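Notes for Week 6: Where Things Live
Household Organization and Everyday Memory
Instructor: Mamta Pathak

These are the notes I talk from, cleaned up a bit, with the tangents left in since a few of you asked for the tangents. If you missed the session, read these and then do the drawer exercise at the end before we meet again. Bring the drawer sheet even if it's messy!

First, leftovers from last week. Several people wrote in their logs that they "lost" something that was in its usual spot the whole time. I'm going to keep calling that a looking error, and I want you to mark it with an L in the margin. A real loss, where the thing was somewhere you'd never have guessed, gets an R. If you can't tell, put a question mark and move on. Please don't spend twenty minutes of your evening on one pair of scissors.

Okay, homes for objects. When I say an object has a home, I mean something pretty narrow: if I stopped you in the hallway and asked where the tape is, you'd answer with a place before you had time to think. Not the place where it ought to be, the place you'd walk to. In my house the tape's home is the top of the fridge, which is a silly place for tape, and I have tried to move it to the desk for years. Everyone keeps walking to the fridge. I gave up last August and put a little dish up there for it, and we haven't hunted for tape since.

That story is most of today's lesson, so let me slow down and go through the pieces.

Walking-to places and ought-to places

The reading packet has the chapter by Réjean Ross, and I know it's dry, but his two terms are handy and I'd like us all to use them. A walking-to place is where your feet go. An ought-to place is where the label says. When they're the same, you don't notice your storage at all. When they're different, you get piles. The pile on the end of the stairs, the pile on the chair, the coat that lives on the doorknob. Ross treats the pile as a message from the household, and I like that a lot. Before you clear one, write down what's in it and which way people were headed when they set things down.

I did this with my own stair pile and it was nearly all things going up that had been waiting for somebody with a free hand. So the stairs weren't the problem. The closet at the top has a door that swings out over the landing, and you can't open it if you're holding a basket. We took the door off. It looks a little unfinished, and I don't care.

Open shelves, closed drawers

This is where the arguments start every year, so let me say my piece and then you can argue in your logs. Open shelving is kind to people who forget what they own. You see the thing, you remember the thing. It's hard on people who get tired from looking at stuff, and it's hard on anybody who hates dusting. Drawers are the other way around: calm to look at, easy to forget.

Cube units sit somewhere in between, and I get more questions about them than any other piece of furniture. They're square, they're friendly, and they're too deep for most of what we put in them. A paperback in a deep cube leaves a gap behind it, or a second row gets started back there, and the second row is where things go to vanish. If you own one, try putting something dull behind the front row (I use a rolled towel) so that nothing can slide back.

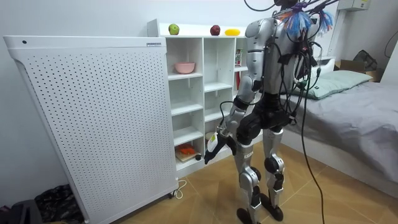

The other thing about height. Most of us load shelves by what fits, and then we live with the result for ten years. Try loading by how often instead. Stuff you touch every day goes between your hip and your eyes. Stuff you touch every week can go a bit above or below that. The very bottom is for heavy things and for anything a child should be able to get without asking. The very top is for the holiday platter. When Bernardo Simões took this course he moved his cereal down one shelf and his rice cooker up one, and he wrote me a whole page about how his mornings had changed. I read it out loud to my sister. It's one shelf! But he'd been reaching over the rice cooker every single morning.

A note for people with sore knees or a bad back: your "every day" zone is smaller than the packet says, and you should shrink it without feeling bad about it. The packet was written for somebody who can squat.

Labels, and when they stop working

I love a label. I own too many. But a label is for the person who didn't set up the system, so ask yourself who that is in your house. If you live alone, you might only need labels on things you touch twice a year. If you live with other people, the label needs to use their word for it. My husband does not know what "sundries" are. He knows what "batteries and junk" is.

Ravinder Vachon's handout (it's the green one) has a good test. Put the label on, wait two weeks, take it off. If things still come back to the right spot, the place has become a home and you can leave the label off. If they start drifting, put the label back, or move the place. I'd move the place first, but Ravinder and I disagree on that and you're welcome to side with Ravinder.

The Irnlow study

A quick word about the numbers, since they're on the slide and people always want them. The Irnlow project asked 89 households to keep the same kind of log you're keeping. Of those, 57 kept it up to the end. When they sorted the entries, 39 of those households had one object that came up more than any other, and it was hardly ever keys. It was the thing two people both used and put back in different places. Scissors, a phone charger, the good pen.

I want to be careful here. It's a small group, they volunteered, and people who sign up to log their lost scissors are not exactly everybody. I'm also guessing about why so many dropped out (I'd have dropped out in the second week, for sure). Treat it as something to check against your own log and see if it matches. If you share a home and your top item is something only you use, I'd really like to hear about it, so please put it on the front page of your log where I'll see it.

Duplicates

Which brings me to the question Kristóf Virág asked in class: why not just buy a second pair of scissors? Good question, and my answer is yes, sometimes, go ahead. A second one works when the two jobs happen in two different rooms and each one gets its own home. Kitchen scissors on the hook, wrapping scissors with the paper. Fine. It doesn't work when both of them are looking for the same home, because then you have two lost pairs instead of one, and you'll find them both in the same coat pocket in the spring.

My rule is that the second one needs a home before it comes into the house. I break this rule all the time with reading glasses.

Setting up a new place

When you move something on purpose, your feet won't know yet. Expect to walk to the old spot for a while. It's annoying, and I'd leave a note there, or better, leave the old spot full of something else so you can't put the thing down again. Move one object at a time. I know it's tempting to do the whole kitchen on a rainy afternoon with music on, and it's a lovely afternoon, and then for a month you can't find the colander.

Tell the other people too. I've skipped this step and been sorry. "I moved the mugs" takes a second to say.

Drawer exercise

Pick one drawer or one shelf that bugs you. Keep it small, please; the garage is not a drawer.

Before you open it, write down everything you think is inside.
Open it and write down what's really there, in a second column.
Circle anything that shows up in only one column.
For each circled thing, write the walking-to place, even if it's embarrassing.
Move 2 things, no more, and leave everything else how it was.
Keep logging until we meet, and mark L or R the way we've been doing.

If the two columns match completely, you picked a drawer that's already fine. Pick a worse one.

Reading for next time

The second half of the Ross chapter, from the part on entryways. Skip the section on attics unless you have one. Also the short Vigfúsdóttir piece on sharing a kitchen, which is funny and goes quickly. The library copy is missing its last page, so I'll bring a spare to class.

Logs go in the box by the door. If you type yours, print it double-spaced so I have room to write back.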